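How to pack a table tennis kit without buying a table tennis bag

Skoltura, Oct 29, 2025

Every sports shop would like you to own a dedicated bag for this. The one I looked at had a padded shell, a ball tube and a towel loop, and it was bigger than my work bag. I have my doubts about most of that. A paddle, a ball or two, a cap and shoes will go into whatever you already carry, as long as you pack them in a sensible order and don't let the rubber rub against anything.

The method takes a few minutes. I can't promise it makes you play any better, and I'd be suspicious of anyone who said their bag did.

What you need

A flat table
One carrying bag, 25 liters is plenty
A small mesh bag for balls
A soft cloth or a paddle cover
Your paddle, cap and shoes

Step 1. Put everything on the table first

People skip this and then find out at the Pisto hall that the balls are at home. Clear enough space that nothing sits on top of anything else. Put the small things in the middle where you'll see them and keep the paddle to one side until last. A mesh bag is handy for balls because you can check it at a glance. Mine has a drawstring that jams, so I don't bother pulling it tight.

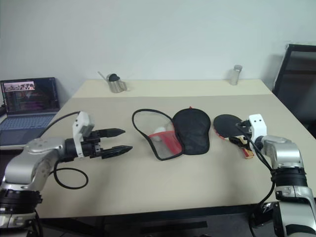

Step 2. Check the paddle before you cover it

Hold it by the handle and tip it toward the light. Dust and hair show up well on black rubber. Wipe it with a barely damp cloth, working from the handle out, and let it dry before it goes in a cover. Paddle cleaning foam exists. I used up a can of it over one winter and could not tell the difference from water, but my rubbers are cheap and yours may deserve better.

Look along the rim as well. If the rubber is lifting, don't press it down and hope. Get it glued properly.

Step 3. Shoes go in before anything else

This is where I disagree with most packing advice, which has you put shoes in a separate compartment. My bag has no compartment. Shoes are the bulkiest thing you'll carry and they make a decent base, so lower them in heel to toe, soles against the outside wall. Knock them together outdoors first to get the grit off.

Pick up a soft shoe by the collar or the heel if you can. If you grab it by the toe it swings about and the laces catch on everything. Knit uppers squash easily, so push a pair of rolled socks inside each one. The socks hold the shape and you save the space.

I've seen cedar inserts recommended for this. They cost more than the socks and you can't play in them. 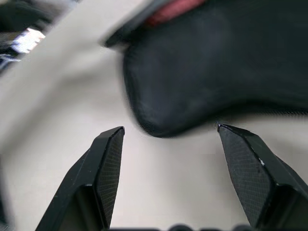 Step 4. Nest the cap

A mesh cap needs very little protecting, whatever the people selling cap cases say. Leave the crown rounded and set it over the toes of the shoes, with the brim lying along the side of the bag. Folding the brim in half does leave a crease, and I haven't found a way to get one out.

The mesh bag can sit inside the crown. Balls crack when something hard leans on them, so keep keys and water bottles on the other side.

Step 5. Paddle last, flat on top

Slide the covered paddle in flat, handle toward the opening. You want to lift it out without digging. If the bag won't close now, take out the towel and carry it. Don't force the zipper over the blade.

If you leave the bag packed all week

Take the shoes out anyway. I left mine zipped up for most of December and I would not do that again. Everything else can stay where it is.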